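Open day at Wendt: two arms and a table of small bottles

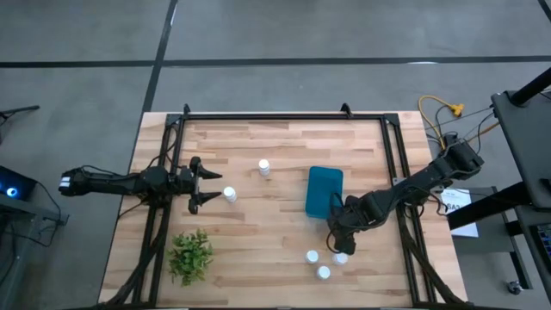

Wendt opened its workshop to visitors on Sat 21 June, and nearly 100 people came through before it closed. The engineer running the demonstration has been on the Jemia project since March. She said most visitors asked about speed first. "It's slow, and we tell them so," she said. "A person would clear that table while our arms are still lining up." The arms are black and mounted on a frame at either side of a wooden tabletop, and the small white bottles stand between them, next to a teal container. She prefers bottles to blocks for this kind of work. "They're narrow and they tip over," she said. "You find out quickly if the approach is off."

The team has logged 559 practice runs so far. A session lasts 3 hours, and 2 people stay with the arms the whole time — one to watch, one to write things down.

I asked what comes next. "Orel wants to see it with mixed sizes," she said. "We've told them the fall. Pridari is making us a new set of fingers, and I don't want to promise anything until those arrive."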